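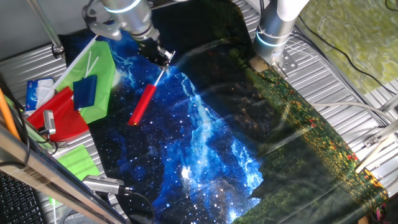 천 다루기 데이터 수집 갤러리

Plandodum 작업실에서 우리는 로봇 팔 두 개로 천을 다루는 예시를 모으고 있습니다. 학습 시스템에 줄 예시입니다. 이 페이지는 작업을 궁금해하는 분들을 위하여 만들었습니다. 저는 한국어가 모국어가 아니어서 문장이 조금 딱딱할 수 있습니다. 틀린 표현이 있으면 알려 주시면 감사하겠습니다.

사진에 대하여

왼쪽 팔의 그리퍼는 손잡이가 빨간 작은 도구를 잡고 있고, 오른쪽 팔은 꽃무늬 천을 누르고 있습니다. 은하 무늬 천에는 주름이 많이 보입니다. 우리에게는 이런 주름이 중요한 자료입니다.
테이블 왼쪽에는 초록색 깃발과 빨간 천, 휴지 상자가 모여 있습니다. 홈이 있는 알루미늄 테이블 위에서 촬영하였습니다.

수집 방법

한 번의 기록을 우리는 '에피소드'라고 부릅니다. 사람이 두 팔을 원격으로 조종하고, 카메라 영상과 관절의 각도를 같은 시간 축에 저장합니다. 시작하기 전에는 천을 손으로 한 번 흐트러뜨립니다. 매번 똑같이 놓으면 시스템이 천의 모양 대신에 위치만 외우는 문제가 생깁니다.

12월에 모은 에피소드는 132개입니다. 그중 9개는 영상과 팔의 시간이 맞지 않아서 학습에 쓰지 않기로 하였습니다. 지우지는 않고 따로 보관합니다.

실패한 에피소드도 남깁니다. 천을 놓쳤다가 다시 잡는 동작은 특히 쓸모가 있습니다. 다만 조종하는 사람이 잠깐 쉬어서 팔이 오래 멈춘 부분은 잘라 냅니다.

이름표 붙이기

각 에피소드에는 짧은 문장을 하나 붙입니다. 예를 들면 "꽃무늬 천의 모서리를 잡아서 오른쪽으로 당긴다"와 같은 문장입니다. 처음에는 "천을 정리한다"라고만 썼는데, 나중에 읽어 보니 어느 천인지 알 수 없었습니다. 그래서 지금은 무늬나 색을 꼭 적습니다. 문장은 두 사람이 따로 쓰고, 뜻이 다르면 영상을 다시 봅니다.

데이터 묶음의 이름

Cocco: 천만 다루는 에피소드입니다. 펴기, 당기기, 접기의 3가지 동작으로 나눕니다.
Grenard: 도구와 천이 같이 나오는 에피소드입니다. 도구가 천의 주름에 걸리는 경우가 많아서 기록하는 시간이 더 오래 걸립니다.

다음 계획

Brodbridge 작업실에서도 같은 순서로 수집을 시작할 예정입니다. 그곳의 조명은 우리 쪽보다 어둡기 때문에 먼저 4개의 시험 에피소드를 찍고, 색이 어떻게 나오는지 비교하려고 합니다. 두꺼운 수건과 얇은 손수건도 새로 준비하고 있습니다. 새 사진은 같은 페이지에 올리겠습니다.

사진과 글: Plandodum 데이터 수집 담당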